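Tray Refill Arm: Build Report
By Sarmīte Lūse
06/07/2025
187 views | 2 shares

Our project is a small arm that restocks a drinks tray with tea, coffee, sugar and stirrers. We built it in the shared workshop at Kurnton. Before writing any motion code we worked out how a person does the job, with marker bands on both wrists so the hand positions could be tracked.

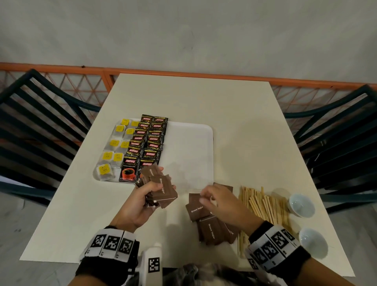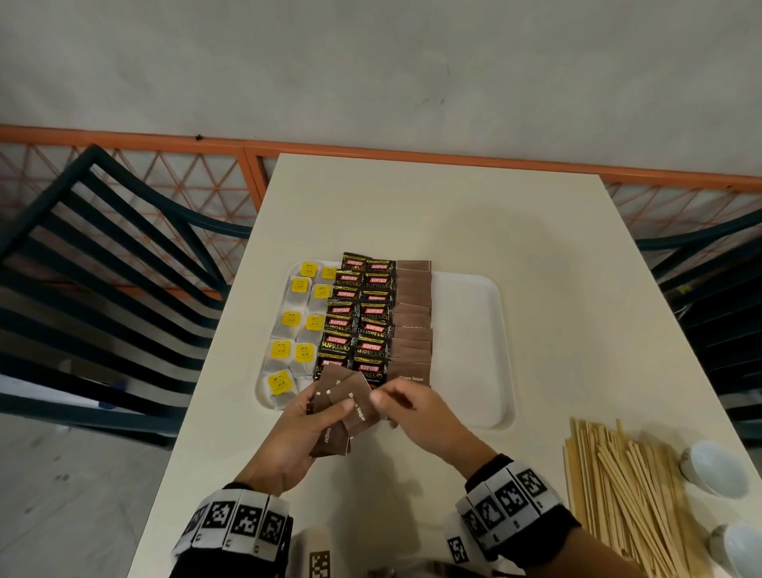
Sorting the brown sugar by hand, with the tea bags and coffee already on the left half of the tray.

The sugar gave us the most trouble. The packets are flat and slide over each other, and our first gripper picked up two at a time. Toàn Đào cut new fingertips from soft rubber and we lowered the motor speed to 220 steps per second. Tea bags were easier, but their labels sometimes folded under.

We logged 519 picks with the new fingertips. Double picks still happen when the pile is deep. Stirrers are not supported yet. The arm code is in the Fekov folder on the workshop computer.

Related reports
Rewiring the Uibo Conveyor
Losell Plant Waterer, Part 2
A Cheap Turntable for Small Parts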